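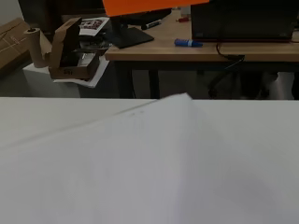 *Paper on a white surface, laptop on the desk behind.*

Merell is a shared workshop where a few of us build small robots in our spare time. Vasco Pinheiro started it after paying 3,000 for an arm kit that promised to tidy his desk and couldn't pick up a pen. Eduardo Teixeira joined to tell him he'd been had, and stayed.

We don't believe most of what gets said about home automation. Folding a sheet of paper is hard for a machine. Anyone selling you one that does the ironing should be asked to show it working on a Monday morning, in your house, with your shirts.

Our current build is called Tindico. It has 5 motors, cost 400 in parts and is meant to handle paper and card. We doubt it will ever be quick. We keep notes on the faults as well as the good runs, and members can read both — the faults file is longer.

There are no courses and we don't take orders. If you have a half-built machine and a fair idea of what's wrong with it, come on a Monday after seven. Bring your own power supply.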